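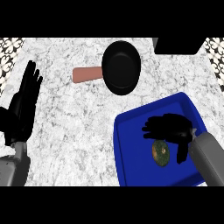
Junior Athletics Coaching, Level 1
Handout 4: Introducing the 400 m

Most club juniors come to the 400 from the sprints and run the first bend too hard. This session is about even pace. It assumes the group has done the relay work in Handout 3.

Warm-up

Two easy laps on the grass, then leg swings, skips and strides. Keep the strides relaxed.

Main set

Runners work in pairs of similar ability. Each pair runs 200 m at the pace they think they could hold for the full lap, walks back, and repeats. Call the time at the 100 m mark only. At Drundley the inside lane is worn near the top bend, so use lanes three and up.

Stop the set when form goes. Look for shoulders creeping up and the head tipping back.

Lane draws

Explain the stagger before anyone races. Walk the group around to the outside start and let them see it. Under-12s at the Nellier carnival in August run from a standing start.

For next week

Read the section on hurdles spacing and bring your session plan for marking.

Notes by Nélida Arancibia, revised May 2025

Search this site
Enter keywords
Go

Comments

Brenda Urrutia: Is the session plan meant to be typed?

Nélida Arancibia: Handwritten is fine, Brenda.

Facundo Riquelme: We tried the pairs set at Wosa with the under-14s. The walk back was too short for the younger ones, so I gave them an extra minute.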